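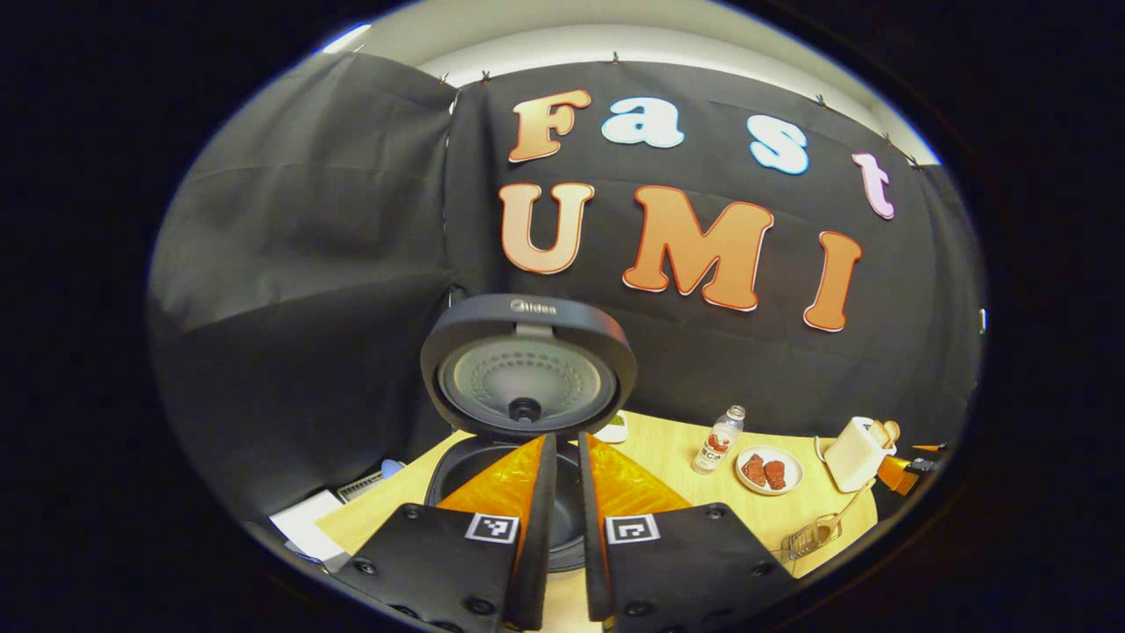
Rice cooker with its lid open, black backdrop behind.

Vunville Lettings Text, release 2

README

Vunville Lettings Text is a set of 1,339 rental adverts for flats and houses in Vunville, taken from the Mostico lettings archive and cleaned for text work. Each record holds the advert as the agent wrote it, a cleaned copy, and a small group of fields pulled out of the wording: rent, rent period, bedrooms, furnishing, deposit, pets and earliest move-in month.

The set was made for testing field extraction on short, untidy property text. Sales adverts, commercial lets, garages and parking spaces are left out. Room-only lets in shared houses are kept and marked with let_type = room.

Files

listings.csv: one row per advert, UTF-8, comma separated, double quotes round every text field
fields.csv: the extracted fields, joined to listings.csv on listing_id
checked.csv: 200 adverts read in full and corrected by hand
abbrev.txt: abbreviations found in the adverts and what we took them to mean
CHANGES: differences between releases

The files open in any spreadsheet program, but check the import settings first. Some programs strip the leading zeros from listing_id, and the join then fails without an error message.
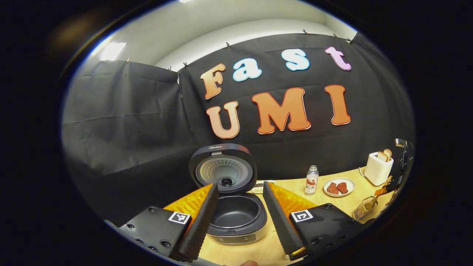
Page last changed: May

Columns in listings.csv

listing_id: text, eight digits, leading zeros kept
text_raw: the advert as stored in the archive
text_clean: the same advert with doubled spaces, stray line breaks and phone numbers removed
area: one of the Vunville letting areas, or blank
source_branch: code for the branch that wrote the advert
let_type: whole or room
truncated: yes or no

The older Mostico archive cut adverts at 500 characters. Where that happened, truncated is set to yes and the text stops in the middle of a sentence or word. We have not tried to restore the missing part. Fields mentioned only in the lost text are blank in fields.csv, so a blank pets value in a truncated row says nothing about whether pets were allowed.

Columns in fields.csv

listing_id: as above
rent: number, as printed
rent_period: week, month or unknown
bedrooms: whole number; a studio is 0
furnishing: full, part, none or blank
deposit: number, or blank
pets: yes, no, ask or blank
move_in: month name only, or "now"

Rent is not converted between weekly and monthly figures. Agents do this in different ways, and a few adverts print both figures with small disagreements between them. In those rows rent holds whichever came first in the text.

"Part furnished" is used very loosely in the adverts. It can mean white goods only, or everything except beds. We record the agent's term and go no further. "White goods included" with no other wording is recorded as none. 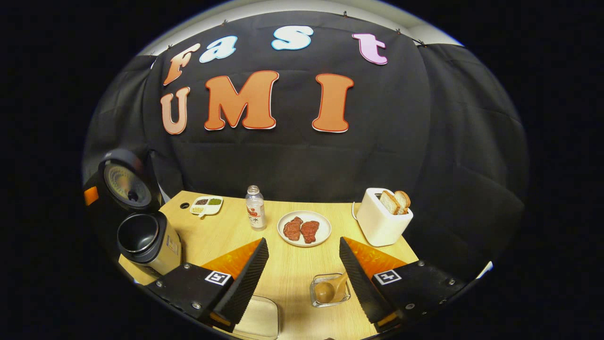

Iolanda Amaral
Data maintainer, Vunville Lettings Text

How the fields were made

Fields were extracted with Dekeck, a rule-based parser, using the rule file shipped with this release. The rules run on text_clean. When two rules match the same field, the longer match wins. When they are the same length, the earlier one wins.

The hand-checked rows were picked at random within each branch, so that branches with few adverts are still present. Bradley Clegg read them first and I read them second. Where we disagreed, the row has a short remark in the note column of checked.csv. Most disagreements were over box rooms: the agent calls it a bedroom in the heading and a study further down. We followed the heading.

Known problems

Adverts for Diệp House, a block let mainly by one branch, spell the name with and without the accent marks. Release 1 was saved in the wrong encoding and turned the accented spelling into question marks. Release 2 restores it from the archive. Both spellings are kept as written, so a search for the block should try each.

Repeat adverts are the larger problem. A flat that comes back on the market is often given its old advert with a new rent and nothing else altered.

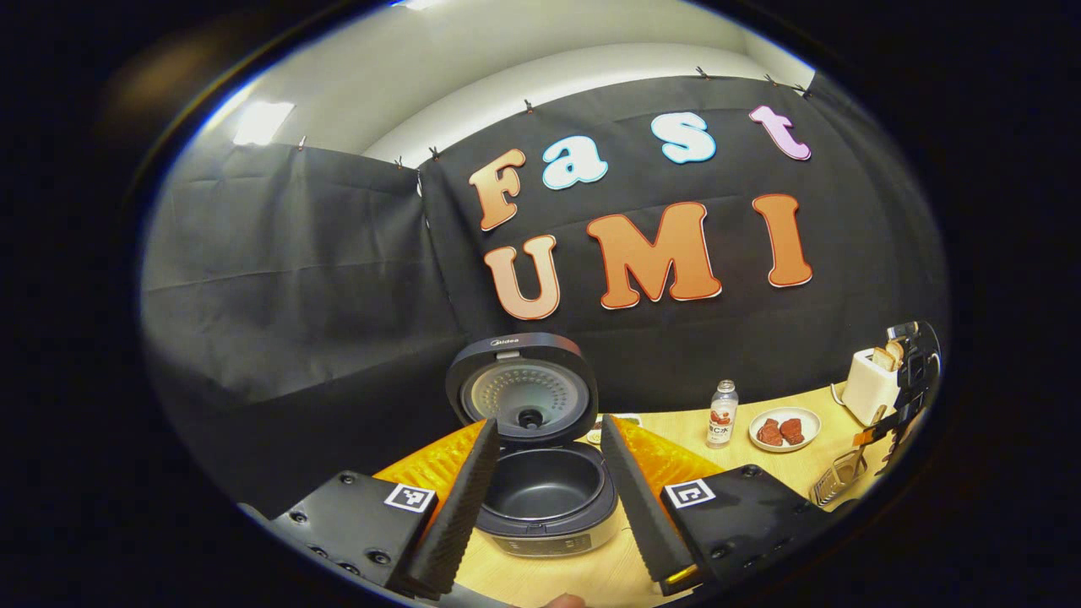

These pairs are kept as separate records, each with its own listing_id. Anyone splitting the set for training and testing should group near-identical text first, or the same flat will turn up on both sides of the split. A simple comparison of text_clean with all digits removed finds most of them. It misses adverts where the agent has moved the sentence on transport links to the top, a habit of source_branch N4.

Move-in months are given with no year. A row reading May may come from any year covered by the archive.

Council tax bands appear in some adverts and were not extracted. The band letter is easily confused with flat letters ("Flat B, band B") and the rule was dropped before release.

Personal details

Phone numbers, email addresses and the names of negotiators were removed from text_clean. They remain in text_raw only as the tokens PHONE, EMAIL and NAME. House numbers were removed from both. Please report any that were missed, quoting the listing_id and leaving the detail itself out of the message.

Corrections

Send corrections to Bradley Clegg with the listing_id, the column and the value you think is right. Changes to checked.csv go into the next release and are listed in CHANGES. The rule file is updated separately.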